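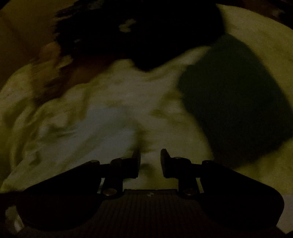 Flindgate Coastal Mapping User Group: Minutes of the Winter Meeting

Feb 16, 2022, Jarman Room and online

1. Welcome and apologies

The chair opened the meeting at 10:00 and welcomed members from the harbor offices, the survey contractors and the university. It was great to see so many new faces, and the online group stayed with us right through to the end! Apologies were received from the Plislow port office, who sent written comments on item 4.

2. Minutes of the last meeting

Agreed as a correct record, with one change: the tide gauge at the north pier reports in local chart datum, and the note saying otherwise has been fixed.

3. Shared seabed map

The mapping lead showed the new version of the shared map, and it went down very well. All the survey lines from last season are in, including the 3,000 soundings from the river mouth that had been sitting in a separate spreadsheet. You can now click on any survey area and see who collected the data, when, and which datum was used. Several members asked for the same thing on the older charts. The mapping lead is keen to do it but would need the original survey reports, and some of those exist only on paper.

There was a lively discussion about colors. The harbor offices want the shallow areas in red, as on their own screens, while the university would like a scale that works for color-blind users. Both styles will be offered and people can switch between them.

Action: members to send in any old survey reports they hold, scanned if possible.
Action: mapping lead to add the second color style.

4. Metadata clean-up

Plislow's comments were read out. They support the clean-up but find the current form too long, particularly the section on equipment, which asks for the same serial number twice. The meeting agreed with this completely. A shorter form with 8 required fields was put on screen and talked through line by line. "Vertical datum" stays required after strong support from the surveyors. "Project code" becomes optional.

Two of the contractors offered to try the short form on real jobs before the next meeting — a very welcome offer.

Action: data manager to send out the short form as a draft.

5. Trestix trial

The group has been testing Trestix for moving large sonar files between offices. Results so far are really encouraging. Files that used to go by post on a hard drive are now arriving the same day, and the checks at the receiving end have found no damaged files. The one sticking point is file names with spaces in them, which the upload page rejects without saying why. Members are asked to use underscores for now.

The trial was due to finish this month. Agreed to extend it until June.

Action: data manager to confirm the extension and write a one-page guide.

6. Training day

Plenty of enthusiasm for this one! There will be 3 sessions: a beginners' introduction to GIS, cleaning up sonar data, and making web maps. Attendees should bring their own laptop with the software already installed, as the building's internet connection struggled last time. The cleaning session will use a sample dataset from the Flindgate approaches, wreck included.

Action: secretary to book the larger room and open sign-up.

7. Any other business

A member asked if the mailing list could carry job postings. Agreed, with "JOB" at the start of the subject line.

The drone demonstration on the beach was put off again because of wind. It will go ahead on the first calm day that suits the pilots, and members will get an email the evening before.

8. Next meeting

June, at the Plislow port office, starting at 10:00. Agenda items to the secretary 4 weeks ahead, please. The meeting closed at 12:20.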